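4.2 Hanging the backdrop cloth

Read this section to the end before you open the Pruvero cloth bag. The work is easier with 2 persons.

1. Choose a wall which is dry and clean. Old paint that comes off on the hand will not hold the pins.
2. Iron the cloth on the back side, low heat, no steam.
3. Mark the top line on the wall with a pencil. Use a level, do not trust the ceiling.
4. Fix the two upper corners first, then the middle. Do not pull the cloth tight yet.

Note: The cloth of article 646 has a sewn top edge. Put the pins through this edge only – the thin part below can tear.

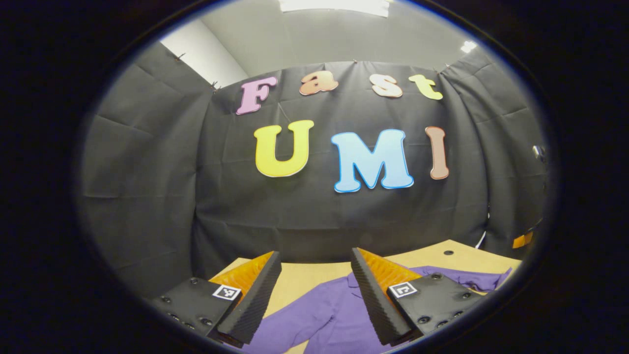 Fig. 7. Black cloth on the wall, with foam letters in two rows.

5. Add more pins between the first ones until the top edge does not hang down too much.
6. Wait one night before you fix letters or signs. Fresh cloth becomes a little longer under its own weight.
7. Letters must be light. The total weight on the cloth must stay under 100 grams.

Caution: Keep the cloth away from heaters and hot lamps. Do not hang it over a socket or an air outlet.

If a pin falls out again and again, move it a little to the side – the old hole will not hold it. Spare pins can be ordered from Dreton, spare parts desk, Saeed Golestani.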